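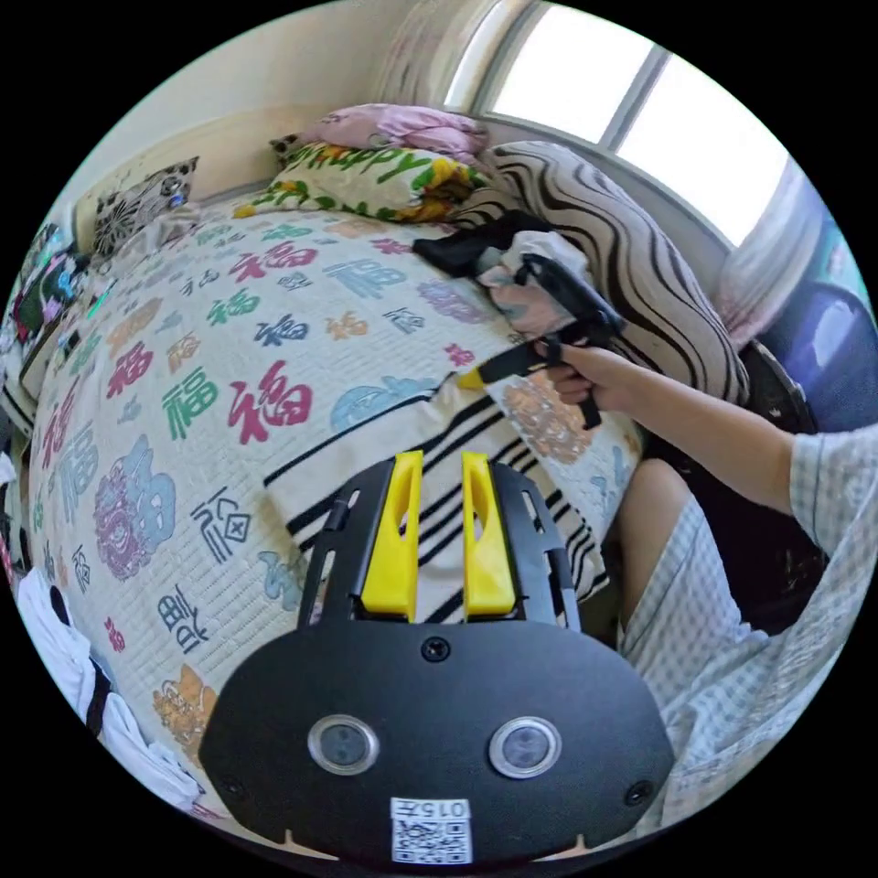 Tuesday, morning session

The bedroom set from Utdale was loaded into Plestura at 8:40. It holds 553 episodes of two-handed work with cloth. Jagadeesh Kotian reviewed the pose tracks before they were passed to the planner group. Tracking on the quilted bedspread is good. The printed characters give the visual odometry plenty of corners to hold, and drift over a full episode stayed within the limit set in May.

The plain wall remains a weak point. When both grippers are lifted and the lenses face it, the estimate slips, and the smoothing step then hides the error - a fault we had recorded before and not corrected. 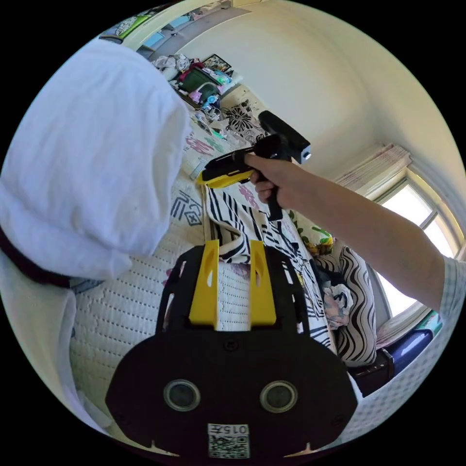 Page 2

Left and right streams were found to be out of step in part of the set. The Cordier clock service had restarted without writing to the log. Mr. Kotian realigned the streams by hand and has asked that the loader reject any pair without a shared time base.

Training of the grasp policy resumed at noon, with a checkpoint every 2000 steps. The striped T-shirt is to serve as the test garment, pinched between the fingers on a single fold.
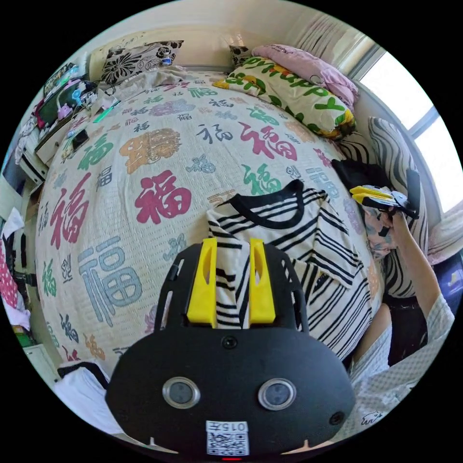 Afternoon session

Checkpoint 2382 was withdrawn from Enik owing to a wrong step count in its file header. The replay tool is to be patched first.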